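Lestus Table Talk > Casino floor > Table games

Anyone else playing the new side bet at Sarkby?

riverbend_dealer
Posted May 3, 2022
So I was at Sarkby last night and they've swapped two of the regular three-card poker tables for the version with the Adams bonus on it. You put up your ante like normal, then there's an extra circle for the bonus, and it pays if your three cards plus the dealer's three make a good five-card hand. I played it for a couple of hours and had a blast! Minimum is $15 on the ante and $2 on the bonus, so it's not crazy. Hit a straight early on and lived off that for a good long while. Curious what everybody else thinks before I go back.

pocketnines
Tried it the night they opened it up. I don't love it. The bonus circle is a money pit, same as every other bonus circle - you sit there tossing in two bucks a hand and you never notice it leaving. The base game is fine. I'd play the base game and keep my two bucks.

riverbend_dealer
Sure, but that's like saying don't order dessert. I know what it costs me. I go maybe once a month, I bring what I'm okay losing, and I like having something to root for when my own cards stink.

maplesyrupmike
Does the bonus stay alive if you fold? That's the whole thing for me. At Kerkov you lose it when you fold, which drives me up a wall.

riverbend_dealer
It stays alive at Sarkby! The dealer tucks your cards under the bonus chips and turns them over at the end. A guy at my table folded junk and got paid on a flush anyway, and he was yelling loud enough to scare the slots people.

pocketnines
Okay, that I did not know. The dealer I had was pulling the folded cards right away, and I'm pretty sure she took the bonus with them. Could be they hadn't sorted it out yet.

tillie_t
I was there opening night too and I remember it staying up. Maybe you folded and hadn't made the bonus bet that hand? Not picking a fight, I just had a different night than you did.

pocketnines
I made the bet. I'd go ask the floor before anybody takes either of our words for it.

maplesyrupmike
Kerkov's three-card game is a lot slower too, if anyone cares. They have the one table open and it's always full, and I stood around for ages last time waiting on seat 2. Sarkby sounds better except for the parking, ugh.

chipsandsalsa
Parking is easy if you go in by the back lot. What I want to know is why they took out regular tables for it. They could've pulled one of the big six wheels. I like plain old three-card with no extra circles staring at me, and now there's one table left and it's $17 past me at all times. (Kidding, it's $25.)

tillie_t
Nobody makes you bet the circle though. My sister plays next to me and never touches it, and the dealers don't push her on it at all.

chipsandsalsa
True, but everybody else at the table is playing it, so each hand takes longer while they sort out the payouts. I get antsy. One of the floor people told me they've got the game booked through 2023, so I guess I'd better get used to it.

riverbend_dealer
Fair point on the speed. It did drag when the table was full. I moved over once a couple of seats opened up at the other one and it was way better.

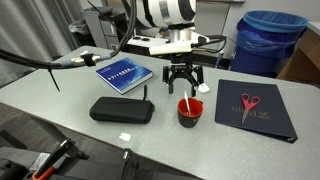 Blue book, left side of the table both times.

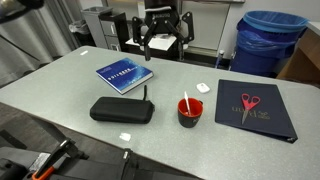
newbie_nan
If I've never played three-card before, should I start at one of the bonus tables?

tillie_t
I'd start at the plain table. Play the ante by itself until you're comfortable with when to fold, then go try the bonus one if you still want to.

We use cookies to keep you logged in and remember your settings. OK

Contact us | © Lestus Table Talk | Back to top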